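Account coverage notebook, November, morning

Picked up from where I left off with the reorder gap list. The question is still the same: which of the 3000 accounts have slowed down enough that a rep should call, and which are just between orders. The old rule (no order in 90 days, flag it) is too blunt for us. Seasonal buyers get flagged every winter and the reps have stopped reading the list.

Pulled the invoice lines again for the Prudden territory only. Smaller set, and Zuzanna knows most of those customers by name so she can tell me when the output is wrong.

Method for this round. For each account, take the gaps between orders over two years. Use the median gap as the normal rhythm. Flag when the current gap is more than twice the median. Accounts with fewer than five orders are left out and go on a separate sheet, to be looked at by hand.

First run flagged 39 accounts. Went through them with Zuzanna on the phone. Her notes, more or less as she gave them:

Akwood: real. They moved their cleaning supplies to someone else in the spring and we only kept the packaging. She knew, but it was never written down in the CRM.

Walczak: not real. They merged two ship-to numbers, so all the orders now sit under the other one. The old number looks dead and the new one looks like it doubled. Need to fix this in the account map before the next run or it will come up every time.

Hesden: she isn't sure. Order count is the same as last year but the orders are smaller. My rule doesn't catch that at all. It came up only because of one late order.

Six more turned out to be merged or renamed numbers, same problem as Walczak. After taking all seven out, the list is down to 32. One account that should have been on it was missing. It had a credit note dated last month, and the script was reading the credit as an order. Filtered out the credits and it came back, so 33 for Prudden.

The Hesden case bothers me more than the merged numbers. A customer who drops one product line and keeps the others will go on ordering at the same rhythm for a long time. By the time the gap changes they have already gone. So frequency by account is the wrong level, or at least it can't be the only one. Next step is to run the same gap test by account and product family. Dariusz thinks this will give us far too many flags, and he is probably right. We can hold it down by ignoring any family that is a very small share of the account's yearly spend. 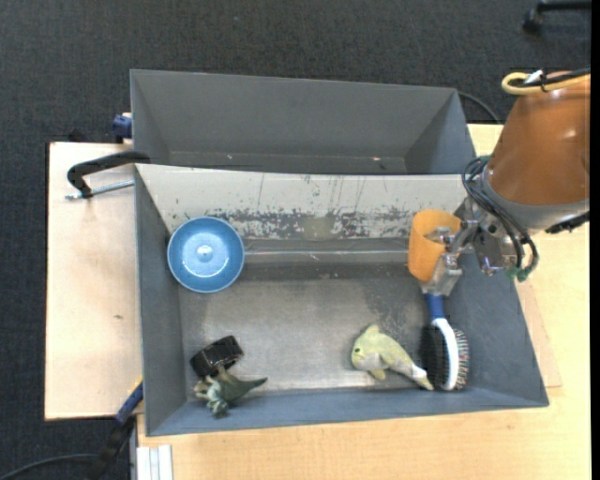

Arm over the open bin, second bin behind.

Afternoon

Ran it by product family. Dariusz was right, the raw list is useless. A lot of it is one-off purchases that someone made once or twice and never needed again. Added two conditions: the family must have been bought in at least four separate months, and it must have been five percent or more of the account's spend last year. That brought it down to something a person could read.

Hesden comes up properly now. Two families stopped in early summer and the rest carried on. Akwood comes up too, with the stop date in the spring where Zuzanna said it would be. Good sign, though two accounts isn't much of a test.

Talked with Dariusz about how the list should reach the reps. He wants it in the CRM as tasks. I would keep it as a plain sheet for another month. If we create tasks and a third of them are wrong, the reps will close them without looking and we will never get that attention back. He agreed to wait, on condition that we record what happens with each call. Fair enough. Columns for the sheet:

Account
Product family
Last order date
Normal gap in days
Current gap in days
Last year's spend in that family
Rep's answer (lost, paused, wrong data, don't know)
Comment

Kept the answers to four choices on purpose. The last time we had a free text field and nothing else, half of it came back as "called" and I couldn't use any of it.

Sorting is by last year's spend in the family, largest first. Zuzanna asked for it to be sorted by how late the order is, so she could catch people early. She has a point. The very late ones are mostly gone already. Will give her both versions and see which one she works from.

Each rep gets 29 lines at most. Dariusz picked that number from how many extra calls the inside team fitted in last month. Anything past that rolls to the next sheet.

Price changes are not handled. If a customer buys the same units at a lower price, the spend share drops and a family can fall under the five percent line without anything having changed on their side. Could switch to units, but units mean nothing across families (a case of tape against a pallet of board). Leaving it on spend for now.

To do:

Fix the account map for the merged ship-to numbers, Walczak first
Check whether credits are filtered in the quarterly report as well, I doubt it
Ask Zuzanna to call Hesden before the sheet goes out
Go through the accounts with fewer than five orders, not started
Rerun Prudden with the new map and compare against today's list

Saved today's output next to the script with the conditions written at the top of the file. The 90-day list still goes out as before until Dariusz turns it off.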